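Plistdale Spielberichte – Badminton, Mannschaftsliga und Pokal

README / Datenblatt

Stand: Januar. Gepflegt von Rukhsana Yousafzai, meistens abends, deshalb bitte Geduld bei Rückfragen.

Kurz: 2.325 Einzelbegegnungen aus der Mannschaftsliga Plistdale und dem Ghumman-Pokal, abgetippt von Papierbögen, dazu was später über das Telter-Formular reinkam. Eine Zeile pro Begegnung (Einzel, Doppel, Mixed), nicht pro Spieltag. Satzstände, Aufstellung, Halle, wer gezählt hat. Keine Ballwechsel, keine Videos, keine Aufschlagdaten. Wer sowas sucht, ist hier falsch.

Entstanden weil die Liga ihre Tabellen zwar immer ausgehängt, die Bögen aber irgendwann in Kartons gesteckt hat. Die Tabellen allein reichen nicht, wenn man wissen will, ob die Paarungen im zweiten Doppel wirklich so einseitig sind wie alle behaupten. (Sind sie, meistens.)

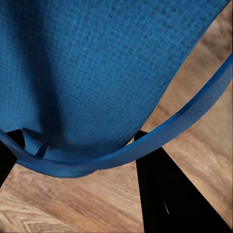
Inhalt des Pakets

begegnungen.csv – die Haupttabelle
saetze.csv – ein Satz pro Zeile, hängt über beg_id an der Haupttabelle
spieler.csv – nur Kürzel, Jahrgangsgruppe, Verein. Keine Klarnamen
hallen.csv – Hallenkürzel, Anzahl Felder, Bodenart wenn bekannt
korrekturen.txt – was ich gegenüber dem Papier geändert habe und warum
pruef/ – die kleinen Prüfskripte, siehe unten

Alles UTF-8, Trennzeichen Semikolon, Dezimalkomma kommt nirgends vor. Zeilenende Unix. Excel unter Windows macht beim Doppelklick aus manchen Satzständen ein Datum, also bitte über Daten importieren und die Spalte stand_text als Text einlesen. Steht jetzt auch noch mal weiter unten, weil trotzdem gefragt wird.

Spalten in begegnungen.csv

beg_id – fortlaufend, keine Bedeutung. Lücken sind gelöschte Dubletten, werden nicht neu vergeben
wettbewerb – L für Liga, G für Ghumman-Pokal
saison – Text, Form wie auf dem Bogen
spieltag – leer beim Pokal, dort stattdessen runde
runde – leer bei der Liga
heim, gast – Vereinskürzel
disziplin – HE, DE, HD, DD, GD
position – Platz in der Aufstellung, nur bei HE und HD gefüllt
h1, h2, g1, g2 – Spielerkürzel, h2 und g2 leer im Einzel
stand_text – die Sätze hintereinander, so wie aufgeschrieben
sieger – H oder G, nie leer
art – normal, kampflos, aufgabe
halle – Kürzel, siehe hallen.csv
zaehler – Kürzel oder leer
quelle – P für Papier, T für Telter
guete – a, b oder c, siehe unten

Spalten in saetze.csv: beg_id, satz_nr, punkte_h, punkte_g, verl. Letzteres ist ja/nein und sagt, ob der Satz in die Verlängerung ging. Ist aus den Punkten berechnet, stand so nie auf einem Bogen.

Güte der Einträge

a: Bogen lesbar, Summe unten stimmt mit den Sätzen überein.
b: Bogen lesbar, Summe stimmt nicht. Dann gelten die Sätze, nicht die Summe. Steht jeweils in korrekturen.txt.
c: mindestens eine Zahl geraten. Kaffee, Bleistift, Knick im Papier. Für Auswertungen auf Satzebene am besten weglassen, für Sieg/Niederlage sind sie brauchbar, der Sieger war immer eindeutig angekreuzt.

60 Einträge haben Güte c. Ich habe sie drin gelassen, sonst fehlen ganze Spieltage von zwei Vereinen und die Heimbilanz kippt.

Erfassung

Papier: abgetippt in eine Tabelle, jede Zeile zweimal von verschiedenen Leuten, dann verglichen. Abweichungen am Bogen nachgesehen. Beim Pokal leider nur einmal getippt, da war die Zeit weg. Prüfung dort nur über die Skripte.

Telter: das Eingabeformular, das die Liga seitdem benutzt. Export kommt als eine lange Datei, Felder heißen anders, Übersetzung steht in pruef/telter_felder.txt. Achtung, Telter schreibt bei Aufgabe den Satzstand zum Zeitpunkt der Aufgabe, auf Papier wurde der Satz dagegen oft bis 21 vollgeschrieben. Ich habe das nicht vereinheitlicht. Wer mit art = aufgabe rechnet, muss nach quelle trennen!

Kampflos: bei Papier stehen 21:0 21:0, bei Telter leer. Hier habe ich vereinheitlicht, und zwar auf leer. Kampflose Begegnungen haben also keine Zeilen in saetze.csv. Das ist Absicht und kein Importfehler.

Wechsel innerhalb eines Spieltags: wenn jemand im Doppel ersetzt wurde, steht der, der gespielt hat, nicht der, der gemeldet war. Die Meldelisten sind nicht Teil des Pakets.

Prüfskripte

Liegen in pruef/, laufen mit jedem halbwegs aktuellen Python, keine Zusatzpakete.

python pruef/saetze_ok.py begegnungen.csv saetze.csv
python pruef/dubletten.py begegnungen.csv
python pruef/aufstellung.py begegnungen.csv spieler.csv

saetze_ok meldet Satzstände, die es nach den Regeln nicht geben kann, also 22:19 und solche Sachen. Derzeit null Meldungen außer bei Güte c. dubletten sucht gleiche Paarung, gleiche Disziplin, gleicher Spieltag. aufstellung schaut, ob jemand am selben Spieltag für 2 Vereine auftaucht. Das passiert einmal, ist echt so, steht in korrekturen.txt, bitte nicht mehr melden.

Gumby

Gumby ist das Auswertungsblatt, mit dem die Liga die Rangliste rechnet. Startwert für jeden ist 100, danach geht es pro Begegnung rauf oder runter, je nach Gegner. Die Gumby-Werte selbst sind nicht drin, weil sich die Formel zwischen den Saisons geändert hat und ich die alten Fassungen nicht zuverlässig zuordnen kann. Wer will, rechnet selbst, alles nötige dafür steht in begegnungen.csv. Reihenfolge innerhalb eines Spieltags ist die vom Bogen, die muss nicht die gespielte sein. Bei zwei Feldern läuft eh vieles parallel.

Doppel gehen in Gumby für beide gleich ein. Finde ich falsch, ist aber so beschlossen.

Hallen

Sechs Hallen, eine davon nur im Pokal benutzt. Bodenart bei vier bekannt, Rest leer. Deckenhöhe wollte ich mal aufnehmen, weil in der kleinen Halle hohe Clears dauernd in den Trägern landen und dann je nach Absprache wiederholt wird oder nicht. Steht aber auf keinem Bogen, und vom Hörensagen trage ich nichts ein. Wer belastbare Maße hat, gerne schicken. 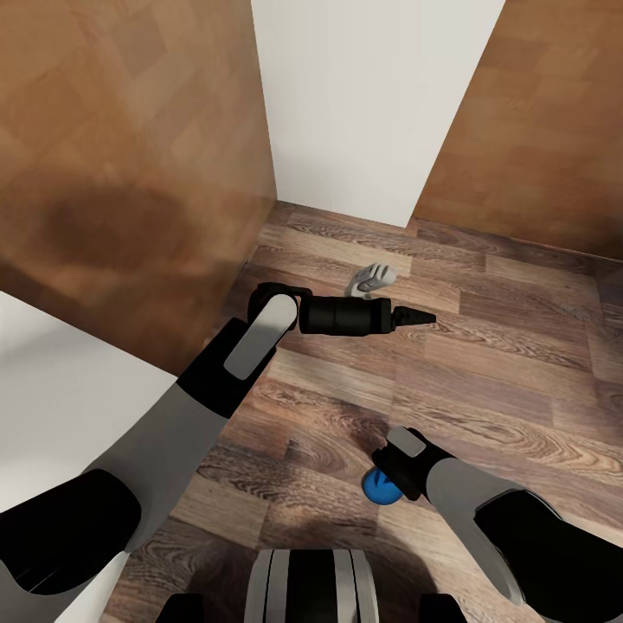 Wandflächen in Holzoptik, dazwischen ein weißes Wandstück (gerendert)

Wofür geeignet

Heimvorteil auf Vereinsebene. Dritte Sätze, also wer nach Satzrückstand noch dreht. Verlängerungen. Vergleich Einzel gegen Doppel bei denselben Leuten. Als Übungsdaten im Unterricht geht es auch gut, die Tabellen sind klein genug und haben trotzdem echte Macken.

Wofür nicht

Leistungsprognosen für einzelne Personen. Dafür sind es pro Kopf zu wenige Begegnungen, und die Aufstellung ist taktisch, nicht nach Stärke. Zwei Vereine stellen ihr bestes Einzel gerne auf Position drei. Auch nicht für Vergleiche mit anderen Ligen, die Spielstärke hier ist Feierabendniveau mit einzelnen Ausreißern nach oben.

Geschlechtervergleiche bitte ganz vorsichtig: DD fällt in manchen Saisons an vielen Spieltagen kampflos aus, übrig bleiben die Vereine mit großer Damenabteilung. Das verzerrt.

Bekannte Lücken

– Eine Rückrunde fehlt komplett, Karton nicht auffindbar. In der Saisonliste als halb markiert
– Pokal: Vorrunden nur teilweise, ab Viertelfinale vollständig
– zaehler ist auf Papier oft leer oder nur ein Haken. Haken = leer
– Vereinskürzel nach einer Fusion: alte Kürzel bleiben stehen, neues gilt ab Fusion. Zuordnung in spieler.csv ist die letzte bekannte, also nicht zum Zurückrechnen benutzen
– Jahrgangsgruppe fehlt bei Gastspielern
– Spielbälle (Feder oder Nylon) nicht erfasst, obwohl es auf manchen Bögen stand. Kommt vieleicht noch

Personenbezug

Klarnamen gibt es nur in einer Liste, die nicht hier liegt und nicht rausgegeben wird. Kürzel sind zufällig, nicht aus den Initialen gebildet. Klar, wer in der Liga spielt, erkennt Leute trotzdem wieder, bei so kleinen Mannschaften lässt sich das nicht vermeiden. Wer raus möchte, meldet sich bei mir, dann wird das Kürzel durch X ersetzt und die Begegnung bleibt als Ergebnis stehen. Bisher zweimal gemacht.

Minderjährige: alle Begegnungen mit Jugendfreigabe sind von vornherein mit X erfasst. Die Jugendliga selbst ist nicht enthalten.

Häufige Fragen

Warum stimmt eure Tabelle nicht mit der ausgehängten überein? Weil die ausgehängte Punktabzüge für falsche Aufstellung enthält. Die stehen nicht auf den Bögen. In korrekturen.txt sind die mir bekannten aufgezählt, ohne Gewähr.

Excel zeigt bei mir Datum statt Satzstand? Siehe oben. Importieren, nicht doppelklicken.

Kann ich eigene Bögen nachreichen? Ja, als Scan, beide Seiten, bitte gerade eingelegt. Die Rückseite wird gern vergessen, da stehen die Proteste und die Auswechslungen.

Gibts das als Datenbank? Nein. Die CSV in SQLite zu laden ist eine Zeile, das schafft ihr.

Warum keine Zeiten? Die Anfangszeit steht auf jedem Bogen mit 19 Uhr, egal wann angefangen wurde. Damit kann man nichts machen. Endzeiten hat fast keiner eingetragen.

Änderungen

Januar – Pokal ab Viertelfinale ergänzt, Spalte runde neu, Kampflose aus saetze.csv entfernt
November – guete eingeführt, vorher gab es nur ein Fragezeichen in der Bemerkung
September – erster Export aus Telter dazu, Umlaute repariert
Juni – erste Fassung, nur Liga, nur Papier

Wer noch die Fassung vom Juni hat: wegwerfen. Da waren bei einem Verein Heim und Gast vertauscht, die ganze Hinrunde lang.

Lizenz und Nennung

Frei nutzbar für Vereine, Unterricht und eigene Auswertungen. Bei Veröffentlichung bitte nennen: Spielberichte Plistdale, zusammengestellt von Rukhsana Yousafzai, mit Monat der Fassung. Verkaufen bitte nicht, auch nicht als Teil von irgendwas größerem. Für die Skripte gilt dasselbe.

Fehler melden

Immer mit beg_id und was eurer Meinung nach da stehen müsste. "Bei uns stimmt was nicht" hilft mir nicht weiter. Wenn ihr eine Kopie vom Bogen habt, mitschicken. Ich sammle und baue dann eine neue Fassung, Einzeländerungen zwischendurch gibt es nicht mehr, das gab nur durcheinander.

Offen ist gerade: Bodenarten der übrigen Hallen, fehlende Rückrunde, Telter-Feld "Bemerkung" (wird im Moment beim Einlesen verworfen). Wer den Karton findet, bitte sofort melden, auch spätabends.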